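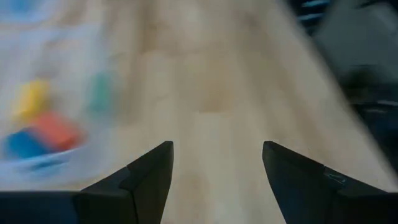 Tabletop, pale wood, with items out on it.

# Free weights and rig area: periodic inspection

Site: Nercombe, ground floor
Inspected by: Shivam Chaudhary
Accompanied by: Rania El Ouafi
Date: 5 May 2021
Sheet no.: 632

Codes: S = satisfactory, A = attention needed, X = out of use until cleared.

## A. Pull-up rig and wall bars

- [S] Floor anchors tight, no movement under side load.
- [S] Crossmember bolts, torque marks aligned.
- [A] Grip tape on the low bar lifting at the left end. Strip and re-tape. Not a reason to close the bar.
- [X] Dip attachment, Saltine pattern. Locking pin does not seat fully. Removed from rig and tagged.
- [S] Clearance behind the rig.

Comment: the pin was replaced in March with one of the wrong length. Order by part number and check against the old pin before fitting.

## B. Benches

- [S] Flat benches, frames and welds.
- [A] Incline bench 3: ladder catch worn on the second step. Holds under test load but drops in late. Recheck at next visit; if the wear has advanced, code X.
- [A] Upholstery split on the decline bench, seam side. Foam exposed, cannot be wiped down properly.
- [S] Rubber feet present on all benches.

## C. Bars, plates and collars

- [S] Bars rolled on flat surface, no visible bend.
- [S] Sleeve rotation free on the Dutinus bars.
- [A] Knurling clogged on the two older bars. Stiff brush, then a light wipe of oil.
- [A] Spring collars: several weak. Any collar that slides on the sleeve by hand is to be discarded.
- [S] 20 kg plates, no cracks at the hub.

Comment: plates were stored on the wrong pegs again, heavy ones at the top. Wael Naciri to relabel the tree.

## D. Floor and access

- [S] Mats flush at joints by the platform.
- [A] Mat edge curled at the entrance to the stretching area. Trip hazard. Tape today, replace within 2 weeks.
- [S] Walkway to fire exit clear.
- [S] Lighting, all fittings working.
- [A] Ventilation grille dusty. Clean.

## E. Notices and first aid

- [S] Maximum load notice on rig legible.
- [A] Spotting notice missing from the bench press bay.
- [S] First aid box sealed and in date.
- [S] Accident book available. Last entry signed off by Noémie Cordier.

## Actions

| Ref | Action | Owner |
|---|---|---|
| A4 | Correct pin, refit, load test | S. Chaudhary |
| B3 | Re-cover decline pad | Zakaria (contractor) |
| C4 | Replace collars | W. Naciri |
| D2 | Tape, then replace mat | R. El Ouafi |
| E2 | Print and fix notice | R. El Ouafi |

The dip attachment stays out of use until the load test has been countersigned by Loubna Belkadi. A verbal go-ahead is not sufficient. Minor items coded A and not listed above go on the weekly cleaning sheet.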